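Subject: Re: [handheld-demos] Cloth set, second batch: what to keep
List: handheld-demos, Stidville
Month: April

On the Stidville list, the Piltard group wrote:

> We have 207 episodes from the first batch and would like
> to freeze the format before going on. Two things are open.
> Do we keep episodes where one gripper loses the cloth and
> takes it again? And is one tablecloth enough for the
> second batch, or should the fabric change every session?

On the first point, keep them. Of the 207, we marked 32 as containing a regrasp. Training without those leaves 175, and the policy then has no examples of what to do when an edge slips. Please add a flag to the episode record and leave the trajectory whole. Do not trim the failed grasp out, as the jump in gripper pose is worse than the pause.

On the second point, we would stay with checks for now and change the starting state more. Too many episodes in the first batch begin with the cloth nearly flat. We want more with both grippers working on bunched fabric, one holding a fold while the other pulls at the creases.
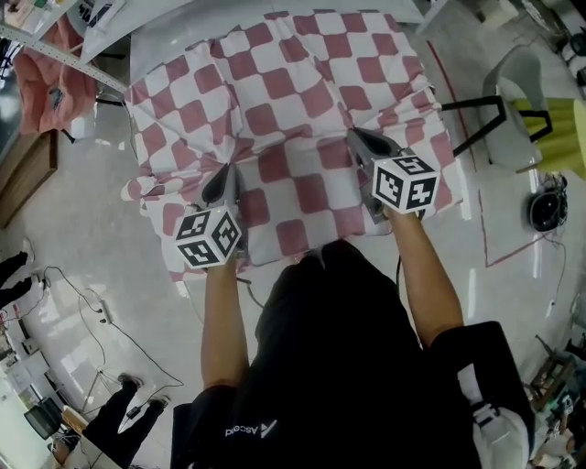
Stoten would go the other way on fabric. A check gives the network a regular grid to read folds from, and it may learn the grid and little about cloth. Their plan would be to put at least a third of the second batch on plain material, even if the success rate drops at first.

We can accept a third, provided the plain cloth is the same size. Otherwise two things change at once and the comparison is lost.

Remaining points for the format:

Cube markers must be visible to the head camera at the start and end of every episode. Short losses in between are filled by the tracker. Anything longer goes in the reject folder with a note.

Gripper width is logged at the same rate as pose. The Tu converter still expects it at half rate, so use the patched branch until that is merged.

The target for the second batch stays at 1,000 episodes. Uploads so far stand at 166, all checked cloth.

Comments on the plain cloth share to the list, please, before the next upload.

Piltard data group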